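Boletín de óptica de campo
26 de noviembre de 2019

Garantías de por vida: ¿de la vida de quién?

Llevamos unos meses recibiendo la misma pregunta de los suscriptores que buscan telescopio terrestre: si compensa pagar más por una marca que ofrece garantía vitalicia. La respuesta corta es que depende de lo que ponga el papel, y el papel casi nadie lo lee antes de pasar la tarjeta. Yo tampoco lo leía.

El caso más reciente es el de Mornau, que desde junio anuncia cobertura «para siempre» en toda su gama de telescopios terrestres. Suena muy bien. En la web la frase ocupa media pantalla y las condiciones están en un documento aparte, en letra bastante más modesta. Ahí se define «vida» como la vida comercial del producto, es decir, el tiempo que el modelo siga en catálogo más el plazo en que el fabricante conserve piezas. Cuánto dura ese plazo no se especifica. Si mañana retiran el modelo de 70 milímetros, el «para siempre» empieza a encoger.

Nullthorpe hace otra cosa que tampoco me convence. Su garantía sí es del comprador y sí es indefinida, pero cubre «defectos de fabricación» y deja fuera la pérdida de estanqueidad pasado el segundo año. Quien haya tenido un ocular empañado por dentro en plena marisma sabe que eso es justo lo que acaba fallando. Las juntas envejecen, el nitrógeno se va, y a partir de ahí la marca considera que se trata de desgaste normal. La reparación, según su tarifa publicada, sale por 134 euros, portes aparte. No es un disparate, pero entonces que no lo llamen vitalicio.

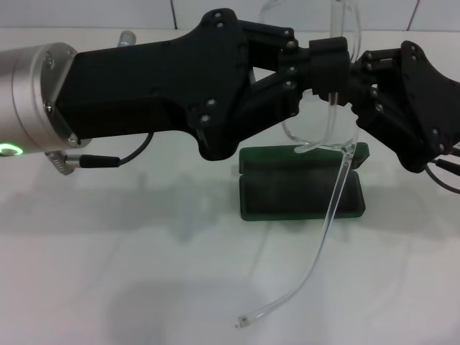

Luego está el asunto de la transmisibilidad. A los que compramos de segunda mano, que en esta afición somos muchos, nos importa más que el recubrimiento de las lentes. Eren admite el cambio de titular siempre que el primer comprador hubiera registrado el equipo en su momento y conserve la factura original. Es razonable sobre el papel, aunque en la práctica uno compra un telescopio a un desconocido que se muda, que guardó la caja por milagro y que de la factura no sabe nada. Mi consejo es pedirla antes de hablar de precio. Si no aparece, descontad la garantía entera de lo que estéis dispuestos a pagar, porque no la vais a tener.

Trurkex, por su parte, se limita a los años que marca la ley y no promete nada más. Tengo que reconocer que esto me inspira cierta simpatía. Su modelo grande cuesta 167 euros menos que el equivalente de Mornau y, mirando por los dos una tarde entera con luz mala, no supe encontrar una diferencia que justificara el salto. El enfoque del Trurkex va algo duro y la funda es fea — muy fea —, pero la imagen aguanta bien hasta el borde. Otra persona con mejor vista quizá diga lo contrario.

También conviene desconfiar de las pruebas de resistencia que aparecen en los folletos. Mornau presume de 2.000 ciclos de enfoque sin holgura. ¿A qué temperatura? ¿Con arena, con salitre, en un laboratorio limpio? No lo dice. Escribí al servicio de atención al cliente para preguntarlo y me contestaron con un enlace al mismo folleto. Insistí y me ofrecieron un descuento en una correa.

Si aun así preferís la tranquilidad de una garantía larga, mirad estas cosas antes de decidir: quién paga el envío de ida, si os dejan un equipo de sustitución mientras dura la reparación, y qué pasa cuando el modelo ya no se fabrica. Esto último es lo que más varía. Hay marcas que entregan «un producto de características similares», y lo similar lo deciden ellas.

Si alguno ha tramitado una garantía de Eren como segundo propietario, que me escriba respondiendo a este correo. Me interesan sobre todo los plazos, y si hubo que reclamar más de una vez.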